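Sat 25 August

Two years at Tredgate and I finally have a coworker who doesn't microwave fish. Two of them, if you count each arm separately, and payroll doesn't count them at all. A thread.

Some background. We look after desks for other companies. Plants, pens, crumbs, the stapler that wanders. You come in Monday and your desk looks like you're a better person than you are. Somebody did that. For a long time the somebody was me and the rest of the evening crew.

In May management announced we'd be "partnering with automation." There was a slideshow. The word "journey" was on 8 slides. There were also muffins, so we knew it was serious.

The arms come from an outfit called Prurkano. The pair on our floor is officially Unit 195. We call it Neton, after the brand of hand soap in the restroom, and I regret to say it has stuck.

My title went from Desk Care Associate to Desk Care Lead. What I lead is a pair of arms. The raise was 20 cents an hour, and I'd like to thank my agent.

What the job used to be: wipe, water, straighten, next desk. What the job is now: set up a practice desk, let the arms have a go at it, write down what went wrong, put the mess back, repeat. I used to be paid to clean up. Now a good part of my shift is making things untidy in a professional manner.
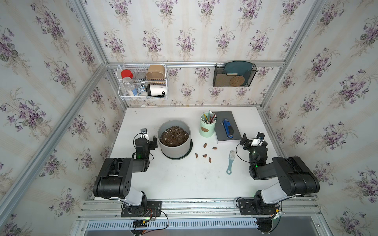 You'd be amazed how hard it is to make a believable mess. My first ones got sent back as "too even." I have had my littering critiqued in writing.

Also, I now have to explain things I never had words for. How clean is clean? When is a notebook straight? I've done this with my hands for years and the form wants it in a sentence. My first answer was "you just know." The form did not accept it.

The form, by the way, has 100 boxes. The old checklist fit on an index card.

Things I don't miss: my knees at the end of a shift. Bending under the desks at the Hinds building every night. I sit on a stool now like a lifeguard.

Things I do miss: the talking. We used to work a row together and gossip the whole way down. These days we each have a station and a screen, and break is when we find out who's getting divorced.

The question everyone asks me at cookouts is whether it's going to take my job. Management says no. Management also said the new schedule would be posted by Thursday.

What I can tell you is that two people on our crew moved to days and one left, and none of those spots has been filled. Nobody got fired. I notice the difference, and I notice it gets said a lot.

We did ask for one thing in writing: if the arms take over a row, the people from that row get first pick of the training shifts. They're "looking into it" – same as the vending machine.

Anyway, break's over. I have some crumbs to arrange.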